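How I clean and re-oil a tired wooden cutting board

Saturday, July 3, 2021

It's too hot to bake and the tomatoes aren't ready, so this weekend I finally got to the cutting boards. I have three of them, and the big one by the stove had gone pale and fuzzy and smelled faintly of every onion I've chopped since February. If yours looks like that, don't throw it out! You can bring it back in an afternoon (most of that is waiting, so pick a day when you've got other stuff going on).

What you need

Coarse salt, the cheap kind
Half a lemon
A bench scraper or a stiff plastic one
Sandpaper, 120 and 220 grit, if the board is rough
Food-grade mineral oil, 8 ounces is plenty
A couple of old cotton T-shirts
Board wax, optional

I've been buying my wax from Lalano, mostly for the tin, but any mix of beeswax and mineral oil works and you can make your own. Please don't use olive oil or whatever's in the pantry. I did that for years and my boards got sticky and smelled like old crayons.

Step 1. Scrub it

Pour a good handful of salt on the dry board and go at it with the cut side of the lemon, squeezing a little as you go. You'll get a grayish slush, and it's pretty gross, and also kind of satisfying. Let it sit 14 minutes (I picked that number because it's how long my coffee takes to get drunk, so don't write to me about it) and then scrape all of it into the sink. Rinse fast with warm water, both sides. Don't soak it. Never ever soak it, and keep it out of the dishwasher.

Step 2. Let it dry, really dry

Stand it on its edge so air gets to both faces. Overnight is best. If you lay it flat on the counter the underside stays damp and the board can cup, and then it rocks every time you chop a carrot, which will drive you up the wall. I lean mine against the wall on a folded T-shirt.

Step 3. Sand, if you need to

Run your palm over it. If it feels smooth, skip this. If it feels like a cat's tongue, sand with the 120, always with the grain, then the 220. Wipe off the dust with a barely damp cloth, and you'll probably notice the fuzz come back up a bit. Let it dry and do one more light pass with the 220 and it'll stay down. My first time I skipped that last pass and had to do the whole thing over two days later.

Deep knife marks don't have to disappear completely. I leave the old ones alone unless they're holding food. A real crack is another matter, and a board with a crack you can fit a fingernail into is a bread board from now on at my house.

Step 4. Oil it

Pour on more oil than seems reasonable and push it around with your hand. Do the top, the bottom, and the edges, and give the end grain extra, it drinks like crazy. Wait 60 minutes, wipe off whatever's still sitting on top, and do it again. A thirsty board might take three or four coats. You can stop when a fresh coat is still lying there shiny an hour later.

The oil will get on everything. Put down newspaper, and move anything you care about off to the side first, especially if you've got stone counters, because some stone stains.

Step 5. Wax, if you feel like it

Rub on a thin layer with a bit of T-shirt, leave it overnight, and buff it in the morning until your rag slides. Water will bead up on it for a few weeks, and beets won't scare you nearly as much.

How often? I do the salt and lemon every couple of weeks and the oil whenever the wood starts looking chalky. In winter, with the heat on, that's a lot more often.
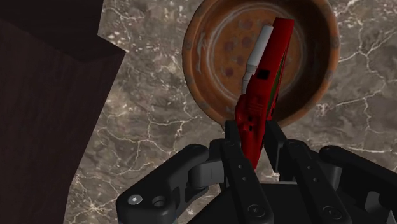 Boglárka Kovács wrote to me that she skips the lemon altogether and uses plain white vinegar in a spray bottle, then salt on top, and that her maple board has been fine with it for years. She also warms her oil by standing the bottle in a bowl of hot water before she starts, and says it soaks in quicker. I tried the warm oil on my smallest board and I'm a convert, it spreads so much easier! The vinegar I'm less sure about, mainly because I like the lemon smell.

One more thing on storage. Don't keep a freshly oiled board in a closed cabinet for the first day or so. Mine goes on the open shelf, on edge, with the little ones in front of it.

Next up is wooden spoons, same idea but fiddlier, and I still have to find the rest of my 220.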